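The street market in Bukent closes at noon in August, and after this hour the only open door on the east side belongs to Salgado, a repair shop with a green shutter. I came to live in this town nine years ago, and I passed the shop many times before I understood what they do inside. They take old office computers, the heavy black towers which companies throw away, and they make them ready for a second life.

Zihan Duan started the shop with a friend and one borrowed table. Now the shelves are full up to the ceiling. In the register, which is still written by hand, the last tower has the number 3402.

"People think the old machine is slow because it is tired," she told me. "A machine cannot be tired. It is full of dust, or the disk is bad, or somebody has installed too many things."

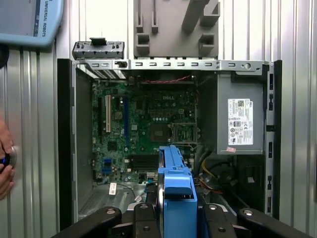

Her method has a fixed order. First the side panel, then the drives, then the memory, and the processor only if there is a reason. Each part is tested alone. A disk that makes a strange noise goes in the red box, and it does not come back from there. Customers sometimes ask to keep the old disk because of the family photographs, and for them Zihan keeps small paper envelopes with a name on each.

I asked which part gives the most work, and I expected an answer about electronics. It was the cables.
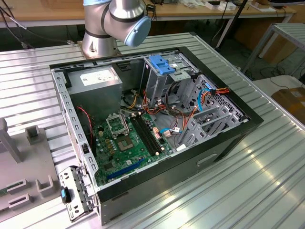

Mebrat Abera learned the trade at Pemwood, a technical school two hours from here by bus, and she is the person who puts the cables in order. In her opinion a tower should be opened lying down, so that the hands can rest. She likes the models where the colours help you: the red, yellow and black wires bring the power, and the light blue one is for data. With the processor out and the metal frame of the socket lifted, she becomes very strict and permits no coffee near the table. The contacts are gold-coloured and extremely fine, and one bent contact can cost the whole board.

She showed me how she folds a long cable two times and ties it before she closes the case. It takes her five minutes. The customer will never see it, but the air can pass better, and the next person who opens the machine will find everything easily.
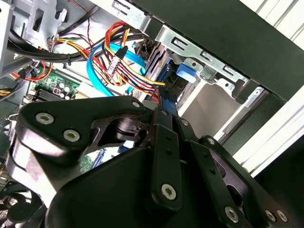
Most of the finished towers go to Fodis, a study centre near the river, where adults learn to write letters and to fill in forms. Others are sold in the shop for a small price, with a keyboard included. The mouse you must choose yourself from a basket beside the door, and Zihan advises to try more than one.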